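**Ticket 1503: simulated tabletop runs logged as passes without a valid start check**

Status: open
Site: Grosinthorpe
Project: Moulin
Raised by: Kalliopi Karras

Since the September rule change, every simulated run has to pass a start check before it counts towards the batch total. The rule says each object named in the task must be visible to the camera when the episode begins. 67 episodes in the current batch of 1000 were logged as passes with the start check field blank.

Steps so far:

- Re-ran the checker on the 67 with default settings. It returned blank again, no error.
- Compared the scene config with the one from Plotcombe. They match apart from the object spawn ranges.
- Opened the start views by hand and went through them against the task list.

The spawn range for the mustard bottle is wider in our config and lets it land very close to the camera. When that happens the checker gets one object mask covering a large share of the view, and it gives up before it reaches the others. The cup is still in plain sight on its pad in the start view below, so a person would have passed it on visibility. Whether the white device at the back meets the rule is less clear to me, as the wording doesn't say how much of an object has to show.

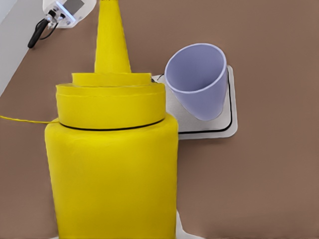 Pestier replied at 14:20 that a blank field should never be read as a pass, whatever a person might make of the view afterwards. The standard asks for a recorded result at the time of the run. If the checker can't give one, the episode is void and should be run again with a new seed.

Agreed on the blanks. I've moved all 67 out of the batch and marked them void. Set the logger to write FAIL if the start check returns nothing. Tested on 17 seeds, including four that used to come back blank, and those four now show FAIL.

Still to do:

1. Narrow the bottle spawn range to match Plotcombe.
2. Get a minimum visible share written into the rule, per object. Pestier to propose a figure.
3. Re-run the void episodes once 1 is merged.

Not closing until 2 is agreed. The batch total stays at 933 for now, please don't quote the old one in the Moulin summary.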